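Intro to Automation – Handout 4: Notes from the Birham Visit
Filed under: Course Notes, Manipulation, Field Visits

These notes cover the demonstration day at the Birham workshop in October. If you were there, use them to fill in what you missed. If you were in the second group and spent most of the afternoon in the other building, read all of it, since the short report draws on both halves.

What the visit was for

Up to now we have talked about grippers mostly on the whiteboard: two fingers, one degree of freedom, a force at each pad. The visit was meant to put some cloth and some household objects next to that drawing. Birham works on table-top handling tasks, and its current project, Horura, deals with bathroom and laundry items. The people there collect demonstrations by hand. A person holds the gripper, does the task, and the camera on the tool records what the fingers are doing. The recordings are later used to train a policy for an arm.

We saw the collecting side only. The arm side comes in Handout 6.

Why cloth is on the syllabus

Take a rigid block. If you know where one corner is and how the block is turned, you know where everything else is. Six numbers are enough. A towel has no such short list. Pick it up at one point and the rest hangs in a shape that depends on the weave, the weight, the hem, and how it was lying before. Two towels cut from the same roll will hang differently.

This means most of the effort in a folding task goes into getting hold of the right part. The hem is usually the best choice. It is thicker than the body of the cloth, it gives the pads something to close on, and it marks where the edge runs. In terry cloth the loops are a further complication. Pads can close on the loops alone and seem to have a grip when they hold very little.
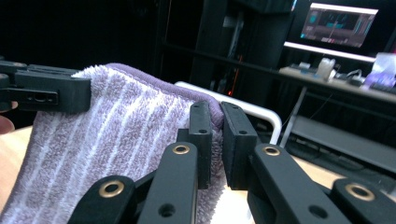

Pinch grips and edge grips

In class we separated two ways of taking hold of a cloth.

A pinch grip closes on the flat of the material and gathers up a small fold between the pads. It can be done almost anywhere on the cloth, and it needs little planning. The cost is that you don't know exactly how much material you have, and the cloth around the grip is wrinkled.

An edge grip puts one pad on each side of the hem. The cloth stays flat, and you know which part of it you are holding. It needs better aim, and the edge has to be lifted or hanging free so that a pad can get behind it. On a table this often means a first move just to raise the edge.

With two grippers, one common order is to take a corner with the first, let it hold still, and run or place the second along the hem. Corner first is the safer way to teach it. A held corner gives the second hand a fixed point to work from, and the hem leads away from it in a known direction.

Question to think about for the report: when both grippers hold the same edge, what sets the tension between them? There is no force sensor in the hand-held tool we are discussing in this course. The person feels the pull through the handles. The recording doesn't include it.

Notes on the hardware

The fingers move on a linkage and stay facing each other as they open and close. Look at how the pad is a separate block attached to the finger arm. Pads take the wear, and a pad that can be swapped saves remaking the whole finger. The holes near the tips are worth a sketch in your notebook. We will come back to them when we design our own pads in the Fakir exercise.

Points to write down for Fakir:

- Width of opening against the thickest thing you plan to hold. A folded towel is several layers at the hem.
- Flatness of the inner face. Flat pads suit cloth. Round or very small objects may want a groove.
- Surface finish. Printed plastic has some grain to it, and it changes with use.
- What the camera can still see when the fingers are closed. A large pad covers the very thing you are trying to grip.

The last point is the one groups lose marks on every year. A pad can be mechanically fine and still block the view. Hold your card model up to the phone camera before you print anything.

Between tasks

A good part of the demonstration time is spent with the fingers open and nothing held. Students tend to skip past this in recordings. Please don't. The opening before an approach tells you how much margin the person wanted, and the height above the table tells you how sure they were of the surface. If you trim these sections away, the policy never learns how to arrive.

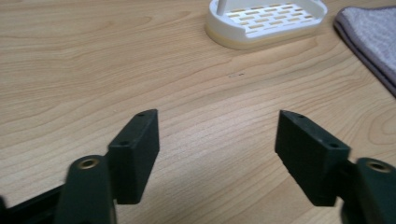 The table surface matters more than most of you wrote in your first drafts. A smooth top lets cloth slide, so a push with one pad may move the whole towel when you wanted to raise only the edge. It also reflects light, and a bright patch shifts as the camera moves. Neither is a reason to change the table. A kitchen or bathroom counter will do the same.

Small rigid items bring their own problems. Something like a soap dish has walls that can be gripped from the side or over the rim, and each choice fixes how it can be set down afterward. Over the rim is easier to reach. From the side is easier to release level. Decide which you want before you plan the approach, and say so in your report.

Numbers to keep

For the Tisum worksheet, use a set of 1,287 recorded demonstrations, with 9 task types. Assume some 300 of the recordings are set aside for testing. Don't split one person's recordings of the same task across both sets. Explain in two or three sentences what would go wrong if you did.

The report

Length is 5 pages at most, sketches included. Pick one cloth task and one rigid object. For each, give the grip, the approach, the release, and one way it could fail that the camera would not show – tension is the obvious one, so try to find another.

Hand it in on Monday before the lab session. Late reports go in the tray by the door and are read the week after.

0 comments | 5 shares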